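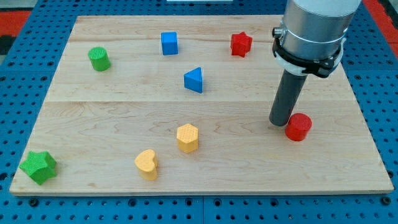 Robotics | Features

The operator's chair at Ramar is an old office chair with one arm removed. The arm got in the way. People who sit in it hold a small controller in the right hand, watch the table, and push colored blocks around a wooden board for most of a shift. The arm copies what they do. Every push is recorded.

Ramar has done this since October, when it took over two rooms on the ground floor of a former print shop. The company makes no robots. It sells demonstrations, which are recordings of a person doing a job through a machine, with the camera view and the motion of the arm stored together. Its main customer is Basilent, a software firm that trains control programs for warehouse sorting.

The work on the board is simple to explain. A spoken or typed instruction comes up, such as "push the red cylinder to the blue cube" or "move the yellow heart next to the hexagon." The operator lowers the tool, a plain dark rod with a rounded end, and slides the block where it needs to go. There is nothing to grip with. A block that turns the wrong way has to be nudged back from the other side.

Stars are the worst. A cylinder rolls off the rod if it is pushed even slightly off center, but it does so the same way each time, and operators learn to correct for it. A star catches on a point and spins. New people spend their first week mostly chasing stars.

An operator who has settled in records up to 87 usable demonstrations in a shift. The rest are thrown out. A recording is dropped if the rod bumps a second block, if the operator stops for too long in the middle, or if the rod touches down on top of a piece. Small mistakes that get fixed are kept. Basilent asks for those, and pays the same for them. Its engineers found that a program trained only on clean runs had no idea what to do after a bad push. It would carry on along the path it had learned, with the block left behind.

The first set Ramar delivered held 800 demonstrations. The second, finished this month, holds 1,011, and it was made with stricter rules about how the blocks are laid out at the start. In the first set operators had tended to leave pieces where the last task ended, and they drifted toward the middle of the board. Now the layout is changed by hand before each run, and pieces are placed near the corners and the front edge as well.

There is another way to teach an arm, and Ramar tried it. The operator takes hold of the wrist and walks it through the motion. It is quicker to learn, and the pushes are smoother. The trouble is that the person's hand and sleeve are in the camera view the whole time, and they will be missing when the program runs by itself. Ramar still uses hand guiding for a project called Zoëga, where the arm wipes flat panels and the program works from force readings alone.

The job is tiring in a way that new hires don't expect. It is hard on the eyes and the thumb. Shifts are broken up every hour, and operators trade off between driving the arm and checking recordings at a desk in the next room.

Ramar has seven operators and plans to add a second table in the spring, for pieces that have to be pushed into shallow trays.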